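Two years in Steltia, and the phone still rings at night
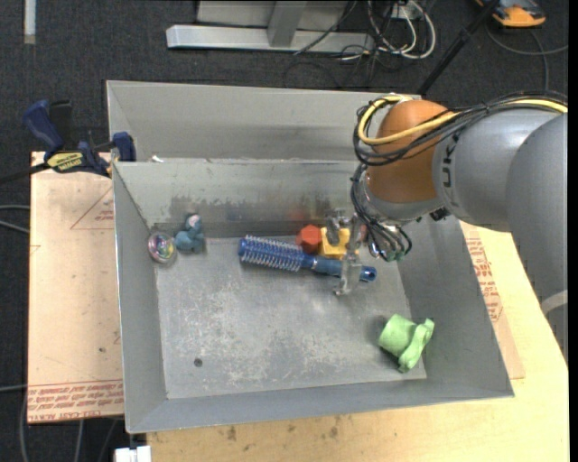

A robot arm's gripper over a blue hairbrush in a metal bin.

I met the former attaché in a diner in Whiteley, because the embassy alumni office only does mornings and I'm no good before ten. The rules were simple. No name, no recorder, and I was buying the pie.

If you've lost track of Steltia, you're in good company. The border talks at Flodinitz have stopped and started so often that most papers back here quit sending people. But my guest sat in on nearly every round for two years, and I wanted to know what the room was like.

"Cold," was the first answer. "They held it in a school gym. You'd have the two delegations at folding tables and our little group in the middle, all of us in coats. I think we settled more at the coffee urn than we ever did at the tables."

And what did they settle? A fair amount, at least on paper. The big one was the crossing permits, 2000 of them for farm families whose land sits on both sides of the line.

"They started at 1000 and wouldn't budge for weeks," I was told. "Then one morning their side came in and just said fine, double it. I never found out who made the call. I've asked!"

I brought up the monitors, which was probably a mistake before the food came. The mission had 35 of them at its peak, spread over a stretch of hills I've only seen on a map (and not a great map). The attaché put down the fork and looked out at the parking lot for a bit.

"You can't watch a border with that. You can drive up and down it and wave. The folks in the villages were nice about it, they'd bring us plums, but they knew what we could do and what we couldn't."

I asked if Washington knew it too.

"Sure they knew. I wrote it down enough times. There's a cable of mine that ran to eleven pages, and I got back one line thanking me for the detail."

We got onto the old treaty after that - the one from 1469 that both sides love to wave around. I'd assumed it was mostly for show. The attaché doesn't think so.

"I used to roll my eyes. Then a farmer outside Flodinitz walked me along his wall and told me which stones were in it. He had it by heart. After that I read the thing properly, twice."

The talks are supposed to pick up again in September, and I asked whether going back was on the table. That got a laugh, then a long sip of coffee.

"They called last month. Late, of course, they never get the time difference right. I said I'd think about it, and my bag's been sitting in the hall ever since."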